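Parkow v Ó Gríofa, the one I've been waiting for

5/7/21

So they've finally put it on the card! Five rounds last October, a draw that had the whole hall shouting at each other, and now Parkow and Ó Gríofa get to do it all over again, this time for the Godar belt. I've watched the first match 3 times this week and I'm still finding new bits to love.

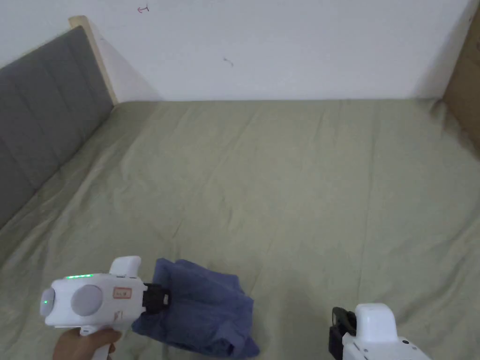
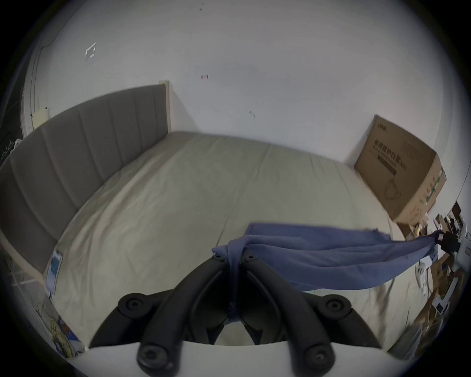
Aniela Chmielewska reckons I'm getting carried away, and that Parkow only got the draw thanks to a very kind count in the fourth round. Her words were "he was down long enough to make a cup of tea". Fair enough, it was slow! But look at what he did afterwards, that suplex off the second rope, and tell me he didn't earn it.

What I really want to see is Ó Gríofa using the leg work again. He went after the left knee early on and then just sort of forgot it, which drove me mad. If he keeps at it I think he wins inside twenty minutes.

Undercard looks good too. Zanele Hendricks against Hawi Kahsay could steal the night (both of them so quick, and they've never met in a singles match), and there's a tag match I know nothing about, which is half the fun. The hall only holds 735 so get your ticket soon. I'm in row 5, come and say hello.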